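News from the Murkgate Robotics Club

Well, the fall season is properly under way, and I have been promising the families a decent write-up since September, so please get yourself a cup of something and settle in. This one may run on a bit (they always do, I know, and you are all very kind about it).

First, the big news. The students have picked their project for the year, and it is dishes! Every team in the Pesby Household Challenge has to choose one ordinary chore and teach a pair of robot arms to do it, start to finish, with no hands helping once the run begins. We had a long and rather loud meeting to decide. Folding socks had its supporters, and so did packing a lunch, but in the end the dish rack won the vote, I think mostly on the strength of one very passionate speech about whose turn it was to wash up at home.

If you have never tried to explain to a machine how to put a plate in a rack, let me tell you that it is a humbling way to spend an afternoon. You and I don't give it a thought. We slide a thumb under the rim, tip the plate up and drop it into place while we talk about something else. The arms need every bit of that spelled out or shown to them, and a plate lying flat on a smooth counter is about the meanest thing you can ask a gripper to pick up. Bowls are friendlier, because there is a nice tall edge to pinch. The newer students all want to begin with plates, and the returning ones all smile and let them.

The way we work is by practice runs. One student drives the arms through the job from beginning to end while another keeps the log, and then they trade places. Each run gets saved, and once we have enough good ones the computer learns from the whole pile. Our goal for the first round is 100 clean runs, and the club has 23 in the log so far. "Clean" has become a very serious word around here. A run where the bowl gets nudged halfway down the counter and then rescued does not count, no matter how exciting the rescue was, and there have been some stirring debates on this point.

We also mix things up between runs. The dishes get moved, the odds and ends get moved, and now and then something that has no business near a sink gets added to the counter on purpose. The first version of our program, which the students named Estidel (please don't ask me, I was out getting the snacks), was wonderful at exactly one arrangement and hopeless at every other. So now there is a new rule that no two runs in a row may start with the same layout, and the students have taken to it with real glee. I have been told more than once that my layouts are boring.

Parents often ask me what the kids are learning besides the programming, and I always have trouble keeping the answer short. There is a good deal of plain old patience in it. There is writing things down so that somebody else can read them, which was a struggle early on and is coming along nicely. And there is the wiring, which I was nervous about and needn't have been. They label everything, they check each other's work, and they get quite stern with me if I leave a tie off a cable.

On the money side, the Szilágyi Hardware matching gift came through, bless them, and with that our fund has passed 2000 dollars. It will go toward spare gripper fingers and the travel to the regional round. If you have chipped in, thank you so very much! If you have been meaning to, the jar is still on the front desk, and it takes coins as happily as it takes bills.

Our open workshop is set for 2022-10-15, and everybody is welcome, little brothers and sisters included. The students will be running the arms themselves and will gladly talk your ear off about rims and handles and grip strength. Any plastic plates, cups or bowls you no longer want can come along too, the odder the shape the better.

Both arms at the dish rack, with plates and bowls to work on and a Treehouse book on the counter beside them:

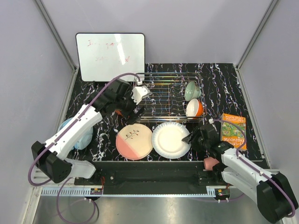
Dates and Small Reminders

Please send the travel forms back in the blue folder, signed on both pages. We still need 2 drivers for the regional round, so do let us know at pickup if you have room in your car. Snack sign-up is on the door, and the later weeks are wide open.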